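Housing Cooperative Zokurberg – Minutes of the Members' Meeting, June

Start: 18:20, in the common room on the ground floor
Chair: Viorica Shehu
Minutes: Špela Leka
Present: Howard Dunmore, Sivaprasad Raju, Sorcha Breathnach and members according to the signed list
Excused: the representative of Brumel (heating service)

1. Minutes of the last meeting
The minutes were accepted with one correction. In point 4 the word "cellar" must be "bicycle cellar".

2. Common room
Howard Dunmore reported on the furniture. The members agreed that hot pots must not be put directly on the table, and that everybody who books the room wipes the table after use. The booking list stays on the inside of the door.

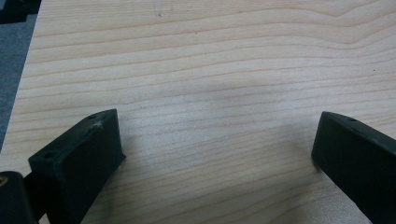

Table surface, light wood.

3. Stairwell windows
Two offers were received, from Berisha and from Jutex. The offer of Berisha is lower by 1370 euros, but it does not include the painting of the frames. Sivaprasad Raju asked if the painting can be done by the members themselves. After a discussion it was decided to ask Berisha for a new offer with painting – the decision is then made by the board. In favor: 20. Against: none. Abstained: 9.

4. Water costs
The yearly bill is higher than before. Sorcha Breathnach explained that the meter of the garden tap was read too late and the difference is now in this bill. Members who wish to see the readings can write to her. Apartment 107 has asked for a separate calculation, and it will get one before the end of the summer.

5. Garden
The hedge on the street side will be cut after the nesting time. The compost place stays where it is. Ms. Breathnach will buy a new hose. 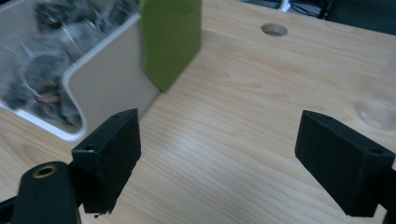

Can the garden hose be used also for washing cars?
The hose is only for the plants and the paths. Cars must be washed outside of the property.

6. Other matters
The light at the rear entrance goes off too quickly. Mr. Raju will speak with the electrician. The key for the attic is still missing – whoever has it, please put it in the mailbox of the board.

End of the meeting: 20:05
Written by Špela Leka, checked by Viorica Shehu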